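Quiénes somos

Plondeck es un taller pequeño de Nunham que ayuda a otras empresas a decidir si compran un robot. Muchas veces la respuesta es que no, o que todavía no, y cobramos lo mismo. No vendemos brazos, no llevamos comisión de ningún fabricante y no tenemos sala de exposición con moqueta y café bueno.

La empresa la puso en marcha Jaruwan Prasertsri después de pasar varios años al otro lado de la mesa, firmando pedidos de maquinaria para una fábrica de envases. Compró bien algunas cosas y mal unas cuantas. De las segundas guarda todas las facturas en una carpeta, y las enseña a los clientes en la primera reunión. Hoy somos 7 personas, entre técnicos y gente de números, y seguimos discutiendo cada presupuesto como si el dinero saliera de nuestro bolsillo.

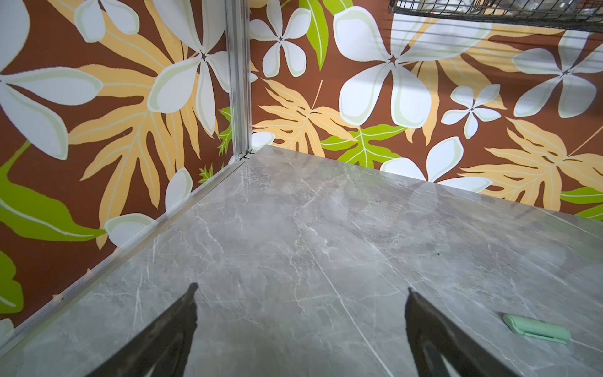 Un catálogo de automatización está escrito para que todo parezca resuelto. Da la carga, el alcance, la repetibilidad, y deja fuera las horas que alguien va a pasar ajustando una pinza para una pieza que el vendedor no había visto nunca. Nosotros empezamos por ahí. Pedimos al cliente sus piezas, las feas también, y trabajamos con ellas antes de hablar de modelos.

Cómo trabajamos

La primera visita es casi siempre un martes, que es cuando tenemos el taller libre de montajes. Repasamos la tarea tal como la hace hoy una persona: cuánto tarda, cuándo se equivoca, qué improvisa. Esto último suele ocupar la mayor parte de la mañana. Después montamos una prueba en mesa con material corriente, sin vídeos promocionales ni piezas escogidas para lucirse.

Coger un rotulador es una tarea que en una presentación dura tres segundos. En una mesa, con los capuchones por un lado y los cuerpos por otro, da para bastantes preguntas incómodas, y conviene hacérselas antes de firmar.

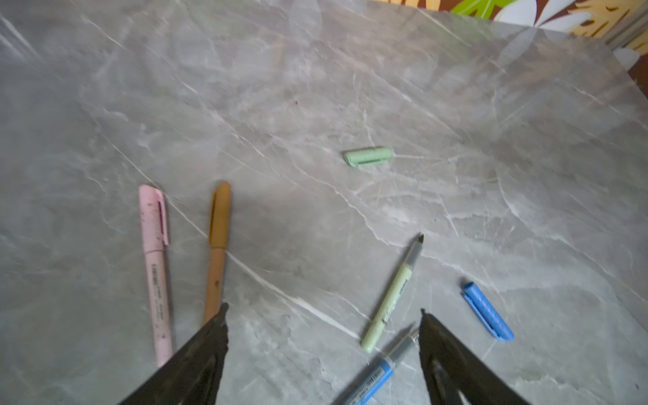
Nuestro cuestionario de compra tiene 111 puntos. Sabemos que es largo y nos lo dicen a menudo. Incluye los recambios, el plazo real de entrega, quién contesta al teléfono a las seis de la tarde, qué ocurre si el proveedor cambia de versión de software y cuánto cuesta formar a una segunda persona cuando la primera se marcha. Si un proveedor no quiere rellenarlo, lo apuntamos en el informe y seguimos con el siguiente.

Lo que pensamos de los presupuestos

Desconfiamos de las hojas de cálculo que amortizan un equipo en plazos redondos. También de las nuestras, y por eso las revisa siempre alguien que no las ha hecho. El brazo es la línea que todo el mundo mira. Luego vienen los perfiles de aluminio, las cámaras, los cables, los soportes, las cestas para tener el material a mano, las horas de puesta a punto – y esa segunda pinza que nadie había previsto.

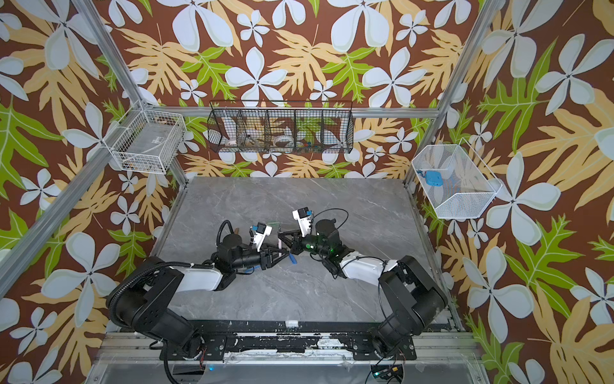 Dos brazos tampoco hacen el doble que uno. Hay tareas en las que el segundo se justifica, por ejemplo cuando hay que sujetar con un lado y tirar con el otro, y hay muchas en las que un simple útil de sujeción sale más barato y da menos guerra. Para Ratanaporn, una firma de material de oficina, el estudio ocupó 272 páginas y terminó recomendando comprar la mitad de lo que pedían. Se enfadaron un poco. En noviembre nos encargaron otro.

En nuestra delegación de Pulusberg llevamos el seguimiento posterior. Volvemos cuando el equipo ha cumplido 100 días de trabajo y comparamos lo prometido con lo que hay, con el operario delante y sin el comercial. Nuestras previsiones también se comparan, y el cliente recibe las dos columnas. No siempre salimos bien parados: con los tiempos de integración solemos quedarnos cortos, y hemos empezado a corregirlo al alza.

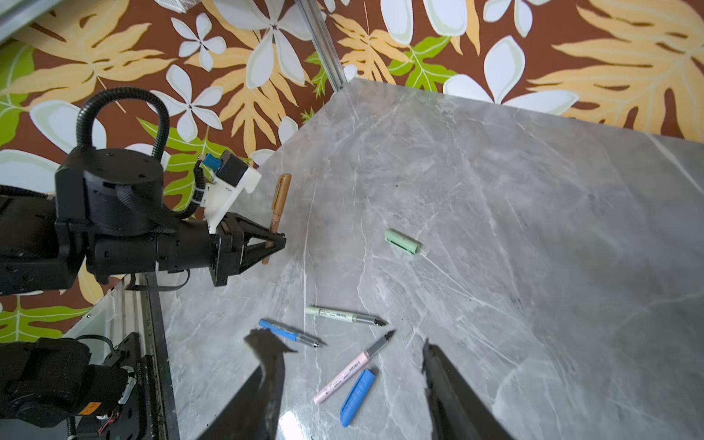 Visitas y contacto

El taller de Nunham se puede visitar con cita previa, de nueve a dos. Traiga sus piezas en una caja, la oferta que le hayan hecho y, si es posible, a la persona que hace hoy el trabajo. La primera conversación no se cobra. El estudio sí, y el precio se entrega por escrito antes de empezar.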